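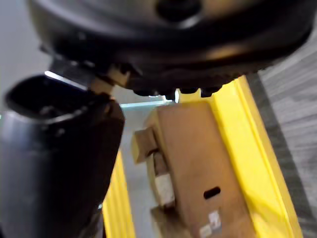

How should molded plastic covers be stored before they are fitted?

Lay them flat and side by side in a shallow tray with a liner under them, and leave a little space between one and the next so the faces don't rub.

Adanech Wako gave me that advice before I had my coat off, and she gave it again, in slightly different words, over coffee. She has been packing parts at Stosara, the small assembly shop on the Pruston road, for longer than she cares to say, and she has seen what happens when a perfectly good cover spends a weekend at the bottom of a deep box with its friends piled on top. "You get a scuff the size of a fingernail," she told me, "and it will be the one place everybody looks."

I had come out to Wastmont to write about small workshops, and I'll admit I expected to spend my Monday talking about machinery and money. We talked about trays. We talked about trays for most of the morning, and I enjoyed it more than I can explain to my family! Kedir Endale, who runs the shop with his cousin Tolera Worku, pays nearly as much attention to how a part arrives as to what is done with it afterward. The shop bought 200 trays in its first year, all one size, and then spent months arguing (fondly, they both insist) over what to put in the bottom of them. Foam shed crumbs. Towels snagged. Old cardboard, flattened out and trimmed with a kitchen knife, won the day and has never been replaced.
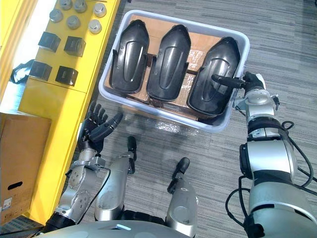
Wastmont Quarterly, Issue 23

Three black covers to a tray is a comfortable fit, with the cardboard underneath and the raised oval ridges facing up. Clear wrap and tape can collect in the gaps, and opinion in the shop is divided on that. Bezawit Adugna likes to clear every scrap before she starts a tray. Tolera would sooner leave it until the covers are lifted out, on the grounds that fussing around a finished surface is how it gets scratched.

The floor has its own supporters. Gray striped carpet isn't what you would choose if you were drawing up a workshop from scratch, but it came with the building and it is kind to anything that gets dropped. Kedir's father-in-law offered to tear it out the first spring and was politely given lunch instead.

By the time I left, around four, Adanech had sent me off with two spare trays for my seed packets and a piece of cardboard already cut to size. I have lined the first one.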